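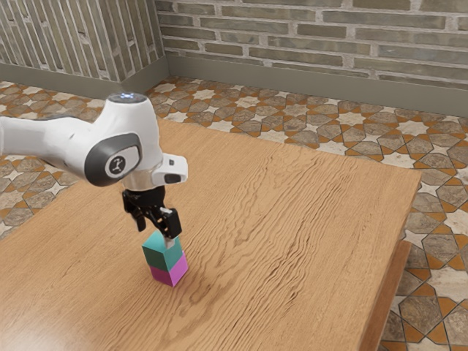 Teal on magenta in the simulator, with the gripper still closed on the top block.

Workshop Tips: Teaching a Stacking Task by Hand or by Remote

These are notes for anyone recording demonstrations on a bench arm at home or in a shared shop. Stacking two blocks is the task used throughout. The same habits carry over to sorting screws, putting lids on jars and most other pick-and-place work.

Start in the simulator

If your arm has a simulated version, do your first session there. You can drop a block 40 times and all it costs you is the time. Learn the controls until you stop looking down at your hands, then move to the real bench. Keep the simulated table plain and put only the blocks you need on it.

Use two colors that are easy to tell apart. A wood-grain table hides brown and tan blocks, on screen and in the shop both. Painted blocks are fine if the paint is flat. Gloss paint slides in the fingers and throws glare.

Guiding by hand

Put the arm in its free-drive mode and check that it holds itself up before you let go. Hold it at the wrist with one hand and behind the elbow with the other. Pushing on the fingers will bend them out of line sooner or later.

Move slowly and keep your path simple: up, across, down. People tend to swing the arm in a curve when they get comfortable, and the curve is different every time. Stop for a beat above the lower block before you come down. That pause makes the recording much easier to trim.

Your arms and sleeves will be in the camera view the whole time. If you are training from video, save the hand-guided path and play it back with nobody near the table, then record the playback. Set the blocks back on their starting marks first.

Driving by remote

A game controller works. A 3D mouse is better for wrist angle but takes longer to learn. We used the Pera hand controller for most of a month and went back to a plain gamepad for stacking, where you mostly want the gripper pointing straight down anyway. Lock the tilt if your software lets you.

Sit where you can see the side of the stack. From directly behind the arm the wrist hides the block, and you will set it down off center without knowing it. If you can't move your chair, prop a small mirror at the side of the bench, out of the camera's view.

Turn the speed down for the last inch. On the Torkham software this is the second shoulder button. Other packages put it in a menu, so set it before you start.

Placing and letting go

- Close on the upper part of the block so the fingers stay clear of the one underneath.
- Come straight down. If you are off to one side, go back up and correct. Dragging a block sideways across the lower one moves both.
- Stop when the faces meet. Pressing harder does not help.
- Open the fingers all the way, wait, and lift straight up. Don't turn the wrist until you are well clear.
- Keep recording until the arm is back at its rest position. A demonstration that ends with the block still held teaches the arm to hold on.

How many to record

For a two-block stack we got usable results with roughly 105 demonstrations. Change the starting spots as you go. Mark four places on the bench with masking tape and rotate through them, then peel up the tape and do the rest by eye.

Throw out the bad ones the same day, while you remember which they were. A fumble with a clean recovery is worth keeping - label it so you can find it later. A fumble where you reached in and fixed the block with your fingers goes in the trash.

Take a break when you notice your placements drifting. Ours always drift to the right.

Small things

Wipe the finger pads with a damp cloth before each session and let them dry. Dust from a sanding job in the same room is enough to make a block slip.

Lightly sand the bottom edges of wooden blocks with 800 grit if they catch. Don't round them over.

Keep the stop button on the side of your free hand. Test it at the start of the session with the arm moving slowly.

Name your files by task and block order, top block first. "Teal-magenta" and "magenta-teal" are different tasks, and mixing them in one folder cost us an afternoon.

The Wu clamp-on lamp is good for even light over a small bench. Any lamp will do if you leave it in one place. Close the blinds too, or your morning recordings won't match the afternoon ones.

Plitov Workshop Notes | Contact us | Copyright Plitov | Page updated 5/7/21 | Back to top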